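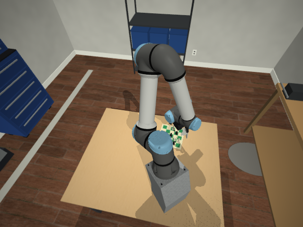 A robot arm on its stand, drawn by a computer.

What Does an Operating System Do?

Turn on a computer and lots of things wake up at once. There's the keyboard, the screen, the speakers, maybe a game or 2. Who keeps them all in order? The operating system! It's a giant program that runs all the other programs.

Taking turns

Think of a school kitchen with one stove and 10 hungry cooks. If everybody grabbed the stove together, lunch would be a mess. So a head cook says, "You go, now you, now you!" The operating system does the same job with the computer's processor — the part that does the thinking. Each program gets a tiny turn, much shorter than a blink. The turns go by so fast that your music and your drawing program seem to run together.

Talking to gadgets

Every gadget speaks its own language. A printer doesn't understand what a mouse understands. Small helper programs called drivers translate for them (no steering wheel needed!). When you plug in something new, the operating system looks for the right driver.

Try it!

Ladi Akande's class in Grurkville played this in August. Pick one person to be the operating system. Everyone else is a program with a puzzle to solve, but there's only one pencil. Set a timer for 60 seconds and pass the pencil whenever the operating system calls your name. How many puzzles got finished?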